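Can I watch the count as an ordinary voter, or is it only for candidates and agents?

Posted by tallyho_pip in Local Elections

We've got a by-election coming up for the Grallow ward and I'm far more excited than I should be! I've voted in every election since I was old enough but I've never seen what goes on after the boxes are shut. The leaflet says the count is at the Mazurek Hall and starts at 8 in the evening, but nothing about who gets in.
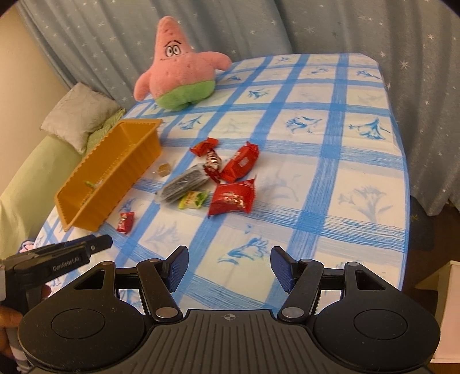

I'm not a member of any party and don't want to be one just for this. Do I need a pass? And is it worth going for a ward this small – 600 votes last time, if that tells you anything?

wardwatcher16
Wed 22 April

Brilliant question, and please do go if you can. You can't simply turn up, sadly. The people allowed in are normally the candidates, one guest each, the election agents, the counting agents they appoint, and accredited observers. You don't have to belong to a party to be a counting agent. An independent will often be delighted to have an extra pair of eyes, so write to the agent and ask nicely. Do it early, as names have to be handed in to the returning officer before polling day.

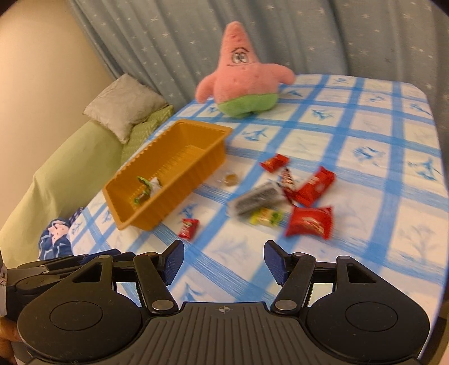

Snacks on the blue and white cloth, with the pink plush at the back.

The other way is to apply as an observer, which you do yourself and in advance. I did the Wulunlow count that way and loved every minute. First they check the number of papers in each box against the record from the polling station, and only then do they sort by candidate. The doubtful papers come last and they're the best bit – everyone leans in!

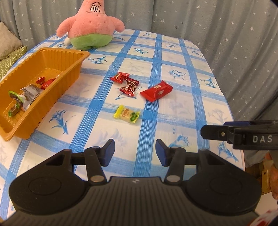 A small ward can be closer than a big one, so don't let the size put you off. At Wulunlow there were 2 votes in it and they counted the lot again, which took us well past midnight. Take a pen, a notebook and something to eat; a few wrapped sweets like the ones on the tablecloth are ideal, being easy to keep in a pocket. You'll be asked to keep your phone away and you mustn't touch the ballot papers at all.

Zamano
you need a pass, they turned me away at the door last August. result was up on the council website by the time I got home anyway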